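Flotton Cold Repair Compound

Ready-mixed surface repair for lanes, drives and access roads

Flotton is a one-part cold repair compound for tarmac and asphalt surfaces. It comes ready to use in a lidded tub and needs no heating, no mixing and no primer on sound surfaces. It is made for small holes, worn edges and old service trenches on private roads, shared drives, farm tracks and car parks.

The compound is a graded stone mix, up to 6 mm, in a slow-curing bitumen binder. It stays workable in the closed tub and begins to harden once it has been spread and compacted. Light traffic can use the repair straight away. Full hardening takes longer in cold weather, and deeper fills harden more slowly than shallow ones.

Where to use it

Flotton is suited to narrow residential roads where closing the whole width is awkward. Each hole can be filled and compacted on its own, so one side can be finished before the other is started. It can also be used around ironwork, along kerb lines and at the joint between a drive and the road.

It is not meant for resurfacing. If the surface is breaking up across its full width, or the ground beneath is soft, the base needs attention first. For cracks narrower than a finger, use Eveo Joint Sealer, which is poured from a can and levels itself. 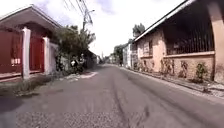

Darlene Dufour writes that she had two tubs left over after doing the lane outside her house in Erndale, and asks whether they will still be good in March. Unopened tubs keep for 12 months from the date on the lid. An opened tub should be pressed flat, covered with the plastic disc supplied and used within eight weeks. If the top has formed a skin, lift it off and throw it away; the material underneath is usually fine.

Preparing the surface

Brush out loose stone, dust and weeds. Standing water should be swept or sponged out, though the hole does not have to be bone dry. Cut the edges back to firm material with a bolster or a disc cutter. A square edge holds better than a feathered one, and this matters more than anything else in the job.

Holes deeper than 50 mm should be filled in layers, with each layer compacted before the next goes in. Leave the last layer about 10 mm proud and tamp it down level. A hand tamper is enough for most holes. For anything wider than a dustbin lid we suggest hiring a plate compactor – the Doucette 300 is the one our own yard uses.

In cold weather, keep the tubs indoors overnight. The compound stiffens when chilled and is hard work to get out with a shovel.

Specification

Product code: 319
Colour: black, weathering to grey
Stone size: up to 6 mm
Minimum depth: 20 mm
Maximum depth per layer: 50 mm
Application temperature: 2 °C and above
Tubs per pallet: 43
Container: plastic tub with handle and tamper-evident lid

Delivery and collection

Single tubs are sent by carrier. Full pallets come on a tail-lift lorry and are left at the kerbside. If your road is narrow or has no turning space, tell us when you order and we will send the smaller vehicle. There is no charge for this, but it can add a day or so.

Orders can be collected from the Erndale depot between 7.30 am and 4 pm. Ask for Kekeli Addo at the trade counter. Trade accounts and pallet prices are handled by Sorin Avram.

Cleaning and safety

Wear gloves. Clean tools with white spirit before the binder sets, and keep the compound off block paving and light-coloured stone, as it will stain. Do not pour leftovers down a drain. The safety data sheet is sent with every order and can also be had from the trade counter.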